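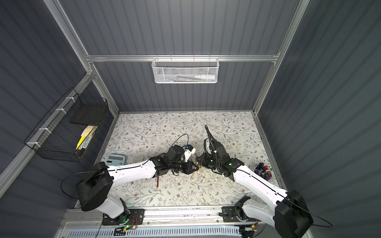 About Castow

Castow is a small company that sells pens, markers and desk bits to people who still write things down. Started at a kitchen table, moved to a back room, now in the old Ziltitz building, ground floor, blue door, ring twice. We sell by mail and over the counter. Most orders are small. That suits us fine.

What we do

Pens, mainly. Capped ones, the kind you can refill. Also markers, metallic and plain, calculators with buttons big enough to press, cups to keep it all in. We buy from 3 suppliers and try everything ourselves before it goes on the list. If a pen skips on cheap paper we send it back. If the cap cracks in a pocket, same thing.

We also do the Amus sets -- mixed pens and markers put together by hand for schools and clubs. Tell us the ages and what you need them for and we'll make up a set. Teachers usually want more red than they think.

How we sort

Everything goes out on the table first. Pens with pens, markers with markers, metallic ones off to the side. Caps checked, clips checked. Then a scribble test on the back of an old order form. Anything that passes goes in a cup or a box, anything that doesnt goes in the refill drawer and gets another chance later. The flowery table covering has been with us since the kitchen days and it is staying.

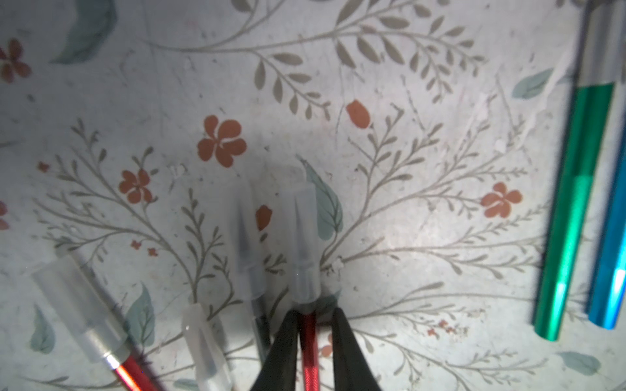 Capped pens and metallic markers on the sorting table.

Capped pens are the slow part. Clear caps you can see through, frosted ones you have to pull off and look. Short pens get mixed up with long ones. We keep them capped between tests, nib up if they're standing in a cup for the afternoon, flat if they're going to sit longer.

Where we came from

First order was 4 boxes of markers for a drawing club. We had 2. Borrowed the rest from Ng, the stationery shop across the road, and paid them back in June. Ng still takes our spare cups and we still take their odd caps. When they are out of something they send people over, and the other way round.

Refills and returns

Bring your old pens in. We'll match the refill if we can, and if we cant we'll tell you what's close. Returns within 7 days, used or not, just put a note in saying what went wrong -- "didn't like it" is ok. Marker sets can come back with a few missing, we take off for the missing ones and thats it.

Visiting

Counter is open most mornings. Afternoons are for sorting and packing so please knock loud. No parking out front, try the side street. Trying pens is free, paper is on the counter, please put the caps back on.

Page last updated November 5, 2019. Price list is being redone, ask if you need the old one.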